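# Satunia Komik travel accordion

The Komik is a 48-button concertina's bigger, louder cousin: a small piano accordion for players who have to carry their own gear up the stairs. Satunia built it for folk sessions, street work and the sort of wedding where the band eats in the kitchen.

It has two treble voices, dry and slightly rude. There's a musette setting as well, for when somebody's uncle wants Paris. The bass side is stiff for the first month. Play it anyway.

Xuân Lò does our set-up in the Cornevdale workshop and goes over every reed before an instrument ships. She'll tune yours wetter on request and will tell you what she thinks of the idea while she does it.

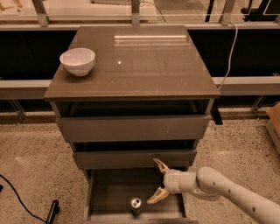
*Chest of drawers with white bowl, Cornevdale.*

**What you get**

- Komik accordion in black or oxblood
- Padded shoulder straps, 2 pairs (the short pair fits kids and most fiddlers)
- Wibisono soft case with backpack straps
- First-year tune-up, return freight on you

**Price**

- Komik, standard tuning: $2183
- Komik with pickups fitted: $3891
- Used Komik, when we have one: from $984

The pickup version runs on a nine-volt battery and has a volume wheel near the left hand, where you'll bump it during the quiet number. Tape helps. We've asked Satunia to move it and they've sent us a very nice calendar.

Don't leave it in a parked car. The reeds are held in with wax, and we charge by the hour for putting them back.

New stock lands in March. Used ones come up when somebody's neighbours win, so ring the shop and ask. You're welcome to try one in the front room for as long as you like, provided it isn't "Lady of Spain".

Prices checked 2024-06-23.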